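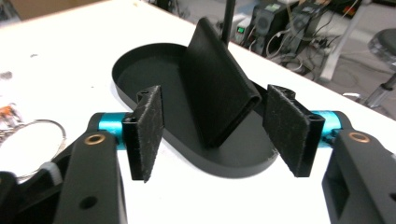
Felt, hook tape and other soft linings: how to stick them, clean them and change them

In our workshop and also in our house there are many small pieces of felt. They are under the chair legs, inside the drawer with the measuring tools, on the jaws of the small vice and behind the door of the kitchen cupboard, where it used to bang. For many years I put them on without thinking and after one winter half of them were lying on the floor. Below I have collected what I do now. It is written for people who have normal tools and not much time.

Which lining for which place

Pressed wool felt is the best for furniture on a wooden floor. It is dense and it does not leave many fibres. The cheap craft felt from the stationery shop is made for children's work and for decoration. Under a chair it becomes flat after a few weeks, and then you hear the chair again.

For the jaws of a vice or a clamp I like felt of 2 mm. Thicker felt feels nice in the hand, but the workpiece can turn in it a little when you file or sand. If you hold something painted, put a piece of clean paper between.

Hook-and-loop tape is a different thing. The soft half, the loop side, is also a good lining for boxes and trays, and I often use it when there is some left over from another job. The hook side scratches varnish and should not touch anything you care about.

Cork is for places where it can become damp, for example under flower pots and under the soap dish. Felt in such a place stays wet inside and begins to smell.

Preparing the surface

This is the part which I always wanted to skip. The glue on self-adhesive felt is not bad, but it does not hold on dust, wax or kitchen grease. Wipe the surface with warm water and one drop of washing-up liquid, then with clear water, and let it dry completely. On bare metal or hard plastic I wipe once more with methylated spirit on a cotton cloth. Try it first in a hidden place, because some plastics become cloudy, and keep the window open.

Wooden chair legs are a special case. The end of the leg is usually rough and it drinks the glue. Sand it flat with 120 paper, brush the dust away, and paint a thin coat of wood glue on it. The next day the pad will hold much better.

Press the felt with your thumb for 30 seconds, starting in the middle and going to the edges. Afterwards leave the thing in peace overnight. If it is a chair, turn it upside down on the table with a blanket under it, so that no one sits on it in the evening by mistake.

Cutting clean pieces

Scissors pull the felt and the edge becomes wavy. A sharp knife and a steel ruler are better, on a cutting mat or on a piece of thick cardboard. Cut in two light passes and do not try to go through with one strong one. For round pieces I use a hollow punch and the end grain of an old piece of beech.

Make the piece a little smaller than the surface. When the felt looks out at the side, the shoe or the broom catches it and it peels off from that corner. On square pieces I round the corners for the same reason.

Removing lint and hair

Dark felt shows every white fibre. It is mostly a question of beauty, but under furniture the lint also collects grit, and grit scratches the floor. So it is worth a few minutes, perhaps 4 times in a year.

For loose dust, a dry toothbrush is enough. Brush always in one direction. For lint which sits deeper, press a piece of packing tape on the felt and pull it off slowly. Do not use very strong tape on old felt, it takes the top layer with it. I had good results with the Rillar lint roller, the narrow one, because it also goes between the legs of the kitchen stools.

Hair in the hook side of the tape is more stubborn. Take a sewing needle or a fine comb and lift the hair out row by row. A friend gave me a small wire brush for this, from Hollenstein, and it works too, only you must hold it flat.

Please do not wash glued felt with hot water. The glue becomes soft and the pad moves to the side.

Taking off old linings

Warm the pad with a hair dryer for one minute, medium setting, and push a plastic scraper under it. An old bank card does the same job. The rest of the glue can be rolled off with the thumb when it is still warm. What remains goes away with a little cooking oil, left for ten minutes, and after that washing-up liquid. On untreated wood do not use oil, it makes a stain. There I use only the scraper and then fine sandpaper.

Storing the leftovers

Some 200 small pads live in a Fevari biscuit tin on my shelf. I sort them by thickness in paper envelopes and write the size outside with a pencil. Keep the self-adhesive ones flat and away from the radiator. After two or three years the glue becomes dry and the backing paper does not come off any more in one piece. Such pads are still useful with a little contact glue.

Moths like wool felt also. A piece of cedar wood in the tin helps a bit, and a lid that closes well helps more. If you find small holes in the felt, throw the whole envelope away and wipe the tin with vinegar before you fill it again.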